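Notes - talk on setting up a small workroom, Fudton, November 26, 2025

Slide 1. Hello, thanks for coming out. Say who I am, keep it short. Handouts by the door, take one each.

Slide 2. Why bother. Old room at Zotevier - two benches, one outlet strip, everything on the floor. Lost more time looking for hex keys than doing work. Tell the hex key story (short version!!).

Slide 3. Fasteners. Ask who sorts by size and who sorts by job. Hands up. I sort by job. Socket screws in one drawer, big bolts in another, washers wherever they fit. We had 1,291 bits in the first sort-out in May, threw out 100 that were stripped or bent. Dont keep stripped ones "just in case".

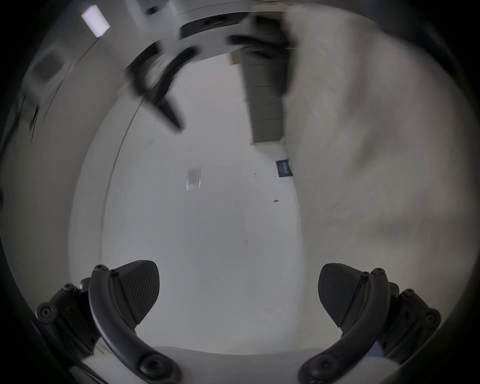
Slide 4. Surfaces. Pale bench tops, every time. Drop a small black screw on a dark bench and its gone. Du Plessis trays are fine, the shallow ones. Lutard ones tip over - say this nicely, someone from Lutard might be in.

Slide 5. Light. One lamp overhead, one low from the side. Side light shows up ridges and scratches. Check for glare before you fix anything to the wall.

Slide 6. Clearing up. Ten minutes before you leave, bench back to bare. Tools first, then offcuts, then sweep. Skip the label maker bit if runing late.

Slide 7. Costs. Figures are on the handout, dont read them out. Benches were the big one. Drawers second hand.

Questions. Somebody will ask about pegboard - fine for pliers, bad for anything heavy. Floor mats, yes. Leave slide 7 up while they ask. Get the projector cable back.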